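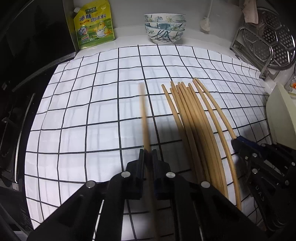
Sharing a table: what we have learned about communal meals in supported housing

Speaker notes. Hellutham Housing Trust, winter learning day, Jan 21, 2026
Session length: 35 minutes, followed by questions

Slide 1. Title

Good morning, and thank you for joining us. These notes will be placed on the Trust's website after the session, together with the slides, so there is no need to copy down the figures.

The subject this morning is the shared evening meal. The Trust has offered one in some form since it opened its first building, but it was only written into our service plan two years ago. The talk covers why that was done, what it costs, what residents have told us, and where we believe the present arrangement falls short.

Slide 2. The service in outline

The Trust runs 19 supported housing schemes across Hellutham and the surrounding villages. Each scheme has a common room, and all but two have a kitchen large enough to cook for the whole building. The two that do not are Bremer Court and the annexe at Mill Rise, and meals are taken across to both from a neighbouring scheme.

Residents rent their own flats and have their own kitchens. The shared meal is an addition to this. It is not part of anyone's care package and attendance is not recorded against a person's name. Colleagues from other landlords often ask about that point, so please pause here.

[Pause for questions of fact only. Take wider points at the end.]

Slide 3. Why we looked at meals

The resident survey held in June asked tenants to say how often they ate their main meal alone. Of the 215 people who replied, more than half said that they did so every day. The same survey asked what they missed most from their previous home. Garden space came first, as expected. Company at meals came second, ahead of parking, storage and noise.

We should be careful with this. Many people like to eat alone and told us so in plain terms. One wrote that she had cooked for six people for thirty years and was now enjoying an egg in peace. The Trust has no wish to persuade her otherwise.

There was, however, a group who wanted company and did not know how to find it within the building. They knew their neighbours by sight. They did not feel able to knock on a door at six o'clock and suggest supper.

Slide 4. What we put in place

Nine schemes took part in the first year. Each was asked to hold one shared evening meal a week, on a day chosen by its residents, and to keep to that day. The scheme manager received a small budget for food, and a further sum for tableware where the existing stock was poor.

In the year the nine schemes served 3,742 meals between them. The figure includes guests, who pay the full price, and staff on duty, who do not pay.

The price to residents was set at the same level in every scheme. Managers had asked for freedom to vary it, and the Trust declined. Residents talk to one another across schemes, and a difference of fifty pence would have caused more ill feeling than the sum could justify.

Slide 5. The room itself

Some practical findings, which may be the most useful part of the session for those who run buildings.

Long tables did not work well. People with hearing loss, who make up a large share of our residents, could follow the person opposite and perhaps one beside them. Tables for four or six were far better. At Bakalis House the manager divided a single long table into three smaller ones, and the change in the level of talk was plain within a fortnight.

Soft furnishings matter for the same reason. A bare table in a room with a hard floor is noisy, and every plate put down can be heard at the far end. Tablecloths helped. Curtains helped more. Several schemes switched off the radio, which had been left playing out of habit.

Patterned cloths need some thought where residents have poor sight or a form of dementia. Bold lines and checks can make it harder to find the edge of a plate or a glass. Our advice is now to use a plain colour that contrasts with the crockery on the places where people eat, and to keep the patterned cloths for serving surfaces.

Lighting should be even, with no glare on the table. Please refer to the Trust's lighting guide, which is being revised and will be sent to managers in the spring.

Slide 6. Food and choice

The first menus were cautious. Shepherd's pie appeared in all nine schemes in the first month. This was well received, and it continues to appear, but residents soon asked for more variety.

Each scheme now holds a menu meeting every quarter. Among the dishes chosen last autumn were chicken biryani, vegetable noodles, goulash and a fish pie that uses the recipe of a resident's late mother. For noodle and rice dishes, schemes put out chopsticks as well as forks and spoons and leave people to choose. The same applies to adapted cutlery, which is kept with the ordinary cutlery and is not handed out by staff. Residents had told us that being given special cutlery in front of others was a reason for staying away.

Allergen information is displayed at the serving point and held in the kitchen folder. This is a legal duty and managers should check it each week, even when the menu has been used before.

Slide 7. Booking and ordering

We tried three ways of booking: a paper list, a telephone line and the Plusolia system already used for repairs. The paper list was the most popular by a wide margin. Plusolia was used mainly by relatives, who booked themselves in as guests.

Managers now copy the paper list into Plusolia once a week so that food can be ordered centrally. It is a dull task – it takes a little over ten minutes – and we hope to remove it when the system is next updated.

Slide 8. Where the arrangement falls short

Men are under-represented at the meals in every scheme. We do not have a full explanation. The two schemes with the best balance both ask residents to help with cooking, and this is being tried elsewhere.

People who have recently moved in are slow to come. A printed invitation in the welcome pack made little difference. An invitation in person from a neighbour on the same landing made rather more, and managers are asked to arrange this in the first fortnight of a tenancy.

Sunday remains the hardest day. Staffing is thin, and it is also the day on which residents say they would most value a meal. The Trust has not yet found the money for it.

Slide 9. Next steps

The remaining ten schemes will join during the coming year, beginning with Bremer Court, where a small kitchen is to be fitted in the former laundry. A short guide for managers is in draft. Comments on it are welcome by the end of next month and should be sent to the resident services team.

[Leave this slide on screen during questions. Printed copies of the draft guide are on the table by the door, with large print copies in the blue folder.]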